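Radenham Opens Kitchen Task Package to Outside Laboratories

Radenham has announced the general release of Ovow, a simulated kitchen package for groups that develop and test household manipulation software. The package had been limited to partner laboratories during its trial period. It is now offered on annual license to universities, vocational colleges and commercial teams, with access opening to new applicants in August.

Ovow contains 90 household tasks arranged in 17 kitchen layouts. Each task comes with a written goal, a starting arrangement of objects and a scoring script. Users may run the tasks with the arm model supplied in the package or load a model of their own, provided that it meets the joint and gripper specification published with the release notes.

"Laboratories have asked us for tasks that are ordinary and a little awkward," said Alcides Urrego, program lead for simulation at Radenham. "Putting a cup on a clear table is largely a solved exercise. Working over the edge of a counter, with cabinets overhead and other items close by, is where most of our partners still lose points."

The release follows a trial conducted with Honico, which supplies test equipment to technical colleges, and with the robotics department of the Maldonado Institute. Over the course of the trial the two partners submitted 1778 reports on task definitions, object behavior and scoring. Radenham states that all reports concerning scoring have been closed and that the remaining items, most of them requests for additional objects, will be considered for later versions.

Several changes were made as a result. Contact between the fingers and thin objects has been reworked, and the scoring script now records a partial result when an object is lifted but not delivered to its goal. Start positions may be varied within limits set by the user. A fixed set of start positions is also supplied so that results from different groups can be compared — a point on which the Maldonado team had insisted.

Abundio Chávez, who coordinated the trial at Maldonado, said that the department had used the package in two graduate courses and in its own research. He noted that students were able to run a first task within a single afternoon session, although the documentation on custom arm models required more patience. Radenham has since rewritten that chapter.

The tasks are divided into four groups: counter, cabinet, appliance and sink. Counter tasks are intended as the starting point for new users. Cabinet and appliance tasks involve doors, handles and drawers and require longer sequences of movement. Groups may be licensed separately, but the comparison scores published by Radenham are calculated on the full set only.
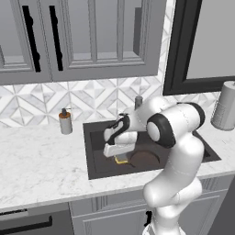
The sink group drew the most comment during the trial and has been expanded for the general release. Its tasks require the arm to work below counter level, where the walls of the basin limit the angles from which an object can be approached. In one of the rendered kitchens, the white arm bends over the near edge of a deep, dark basin and brings its two fingers down to a small, flat yellow object lying close beside a round brown dish. The forearm passes over part of the dish, so a planner that considers only the fingertips is poorly prepared for the reach. Scoring in this group takes account of contact with neighboring items as well as the final position of the target.

Ovow runs on a single workstation with a supported graphics card. Larger jobs may be divided among several machines, and the standard license permits up to 200 simultaneous instances. Teaching licenses carry the same task set with a lower instance limit and include a set of prepared exercises for instructors. Commercial licenses include direct technical support during business hours.

Radenham cautions that results obtained in the package should be reported as simulation results and should be confirmed on physical equipment before any claim is made about performance in a real kitchen. Honico will offer a matching set of physical test objects for laboratories that wish to carry out such comparisons. Orders for the object set are handled by Honico directly and are not included in the license fee.

Applications for access are made through the Radenham licensing office. Applicants are asked to state the type of license requested, the arm model they intend to use and the name of a technical contact. Existing trial partners will be moved to the release version without a new application, and their saved tasks and results will remain available.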